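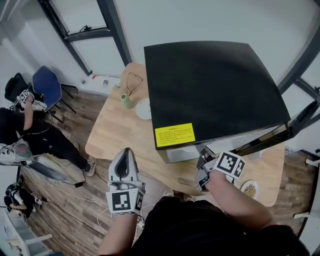
Black lid with the yellow warning label on its front edge.

Ticket 581 - Game clock freezes and jumps, Lirkwood stadium board
Opened by: Philomena Buckley
Status: Open (was Closed, then Open again, sorry)
Product: Givolo console with Otov receiver

First entry

Hi, me again! I run the clock for Lirkwood football in the fall and lacrosse in the spring, and the board has started doing something new. The clock on my console counts down fine. The clock on the big board stops, sits there for a few seconds, and then jumps to catch up. Saturday it froze at 4:12 in the third quarter and came back at 4:03. The whole visiting bench was yelling at me like I'd done it on purpose.

Score and period are fine as far as I can tell, but they don't change often enough for me to know if they're late too. The horn went off on time. It's only the clock.

Things I tried during halftime: turned the console off and on, moved the antenna from leaning left to straight up, unplugged the phone charger that Coach Phan leaves in the same outlet strip. Froze twice more in the fourth.

Reply from support

Thanks for the details, Philomena. Please tell us the distance from the press box to the board, which channel the console is on, and whether the signal light on the receiver is solid or blinking when the clock stops. Also let us know if anything was changed at the field since the last game where it worked right.

Second entry

Distance is 395 feet. I know this because the boosters measured it for the cable quote back when we were going to run a wire, and the quote is still pinned up in the press box. Channel is 3. It's always been 3, it has a piece of tape over the switch that says LEAVE ON 3.

I couldn't see the receiver light from up top, so I got my nephew to stand under the board on Monday with his phone while I ran a fake quarter. Solid green, solid green, then blinking, then he said "it stopped," then solid again. So it's losing the signal and finding it again. That's progress, right?

What changed: the new press box windows went in during April, and the baseball field next door got its own scoreboard. I have no idea what brand or what channel. I'll ask.

Reply from support

A blinking light means the receiver has lost the console and is waiting for it. The board holds the last time it was given, and that matches what you saw. Another board close by on the same channel would do this. Please find out the baseball channel, then move yours to a channel at least two away. Change it on both ends, console and receiver, or they won't talk at all.

Third entry

Baseball is on 4. They picked it because we were on 3 and they figured one over was polite.

I peeled off the tape (felt like a crime) and went to 7. Then I stood there for five minutes with a completely blank board before I remembered your "both ends" part. My nephew went up the ladder and set the receiver to 7 and we had a picture - well, numbers. Ran a full 12-minute quarter with baseball's board on at the same time. No freezes. Ran another one. Nothing. You can close this one, and thank you!

Ticket closed by support.

Ticket reopened by Philomena Buckley

So, I was a little quick there. Spring scrimmage was last night and we got through the first half beautifully. Second half, two freezes, both short, both when the ball was down by the south end zone. I don't see how the ball could have anything to do with it, but I wrote it down anyway, and what I noticed is that when the play is down there everybody in the press box stands up and crowds over to my side to see. I mean everybody, the radio guys, the film kid, both stat people. They were right in front of the antenna.

I made them all sit down for the rest of the fourth quarter and it didn't freeze again. They were not thrilled with me.

Is it possible for people to block it? And could the new windows have anything to do with it? The installer says they have some kind of coating for the sun. We used to work with the old ones propped open.

Reply from support

Yes to both. Bodies soak up a good bit of signal, and some coated glass weakens it as well. Each one alone may be fine, and the two together may not be. Two things to try: open the window in front of the console, and raise the antenna above head height. We can send an extension lead and a wall bracket. Please don't coil the extra lead behind the console.

Fourth entry, 2018-05-29

Bracket and lead got here, thank you. It's up on the wall over the window, higher than the tallest radio guy, and I checked because I made him stand there.

Test results so far:

Window shut, nobody in front: no freezes in one quarter.
Window shut, four people standing in front: one very short one, the light blinked but the board only lost a second.
Window open, same four people: no freezes in two quarters.

I think we're nearly there. I'd still like to know if the one-second thing is going to get worse in November when I really don't want that window open. The home side holds 200 and on a cold night I'd say 100 of them are watching the clock harder than the game.

Also a separate question, tell me if it needs its own ticket: the "Down" digit is missing its bottom bar, so a 3 looks kind of like a backwards F. Is that a part I can swap myself, or do we have to send the whole panel in? Our first home game is the end of August and I'd like it done before practice starts.

Leaving this open until I hear back. If you call, try after 3, I'm in the school office till then and can't get to the press box.

Philomena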